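Bokirum Sort Kit
Tabletop sorting benchmark for five-fingered hands, from Astholm
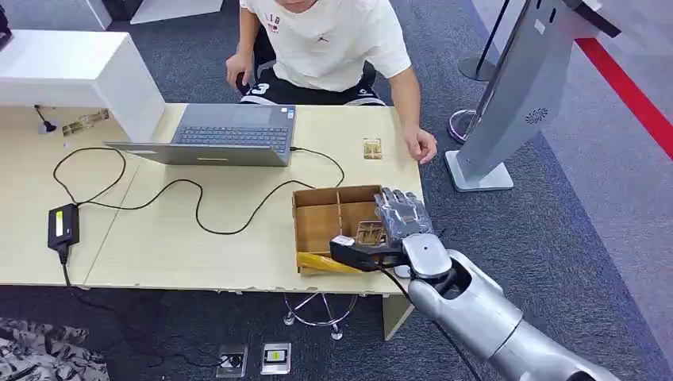

Most sorting benchmarks are run on a clean bench by people who have hidden everything else in a drawer. Bokirum was put together on the theory that desks have things on them. You get a divided cardboard box, a bag of small objects, the scoring sheets and our method paper, printed, because someone always asks.

How it works
One person sits across the desk from the robot and gets on with something else. The robot works on the box. Every object has a home compartment, and the arm has to find it without bumping a partition, the furniture or the person. Cardboard was chosen on purpose: a rigid tray forgives a clumsy hand, while a cardboard divider keeps a dent as evidence.

What we found
Maeve Kavanagh ran the reference study over one October, 322 trials on the same desk. The hand put the object in the right compartment in 182 of them. We had hoped for more and have printed the number anyway. Of the misses, 69 were near misses – right object, neighboring compartment – and these dropped sharply once the approach came in from above the divider instead of over the side wall. The paper calls this the Jankauskaitė approach, after the colleague who suggested it at lunch and was told it wouldn't help.

In the kit
Divided box, flat-packed, with spare partitions
Small objects in assorted shapes and finishes, several of them shiny (depth cameras hate these, which is the idea)
Scoring sheets, padded, enough for 1,000 trials
Asis logging software, with a sample log from the reference study

Not in the kit
Robot, desk, person.

Compatibility
Any arm with a multi-fingered hand and a wrist that can turn palm-down over the box. Two-finger grippers will run the protocol, but their scores go in a separate table and should stay there.

Ordering
Kits ship flat. Replacement partitions are sold separately, and you will want them sooner than you think. Labs that send us their logs get the next set at half price, dents and all.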